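October 27, 2019

Finished the big shelf! I've been threatening to re-cover it since April and tonight I stood back with a cup of tea and just grinned at it for far too long. All those brown spines where there used to be chewed corners and sticky tape. I could have danced (I did, a bit, and woke the cat).

So, for my own memory, because I'll forget by spring: the hymnals came first. There were 36 of them from the chapel in Sikimcombe, all the same size, which made them perfect to practice on. By the tenth I had stopped measuring. You fold the long edge, crease it with the back of a spoon, slide the board in and then pull gently until the paper goes tight like a drum. I love that little snap it makes. The music folders were much harder – they bulge – and I spoiled two before I worked out that the crease has to be a finger's width off the edge.

The paste is still a mystery to me. Wheat flour paste smells like my grandmother's kitchen and wipes off your elbows, but it takes forever. The stuff from Oltier dries faster and leaves a shine I don't like. I went back and forth all week and ended up with flour for the old things and Oltier for anything the kids will handle. Good compromise, I think. Must write down the amounts next time and not just throw it in the pan.

Best find of the day: inside the back of a songbook, a pressed fern and a shopping list in pencil. Sugar, candles, blue thread, something I can't read that ends in "-wick". I sat there wondering who got the blue thread and what it mended. I put both back exactly where they were and covered the book around them. Felt right.

Also learned that old repair tape peels away beautifully if you warm it with a hair dryer first and go slow, slow, slow. I went fast on one title page and lost the corner of a letter Z. Sorry, Zavala & Sons, printers, wherever you are. I've left the page as it is for now. I might patch it with the thin tissue when it comes, or I might just get used to it.

Wood-grain tape, and the flowered cylinder with the mug behind it. 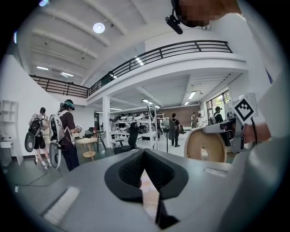
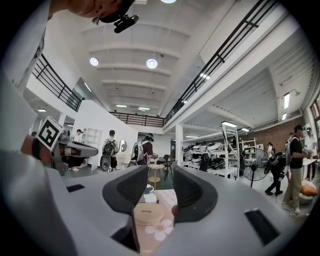

Teresa Wilczyńska rang after supper and I read her the whole list of what's done. She thinks I'm wrong about the flour paste, that it brings silverfish if the room is even slightly damp, and that her own hymnals were eaten to lace in two winters. She would put a pinch of alum in it, or cloves, and she'd stand the books a little apart until the covers have dried right through. The music folders she would leave uncovered altogether and tie with tape, the cotton kind, so they can bulge as much as they please.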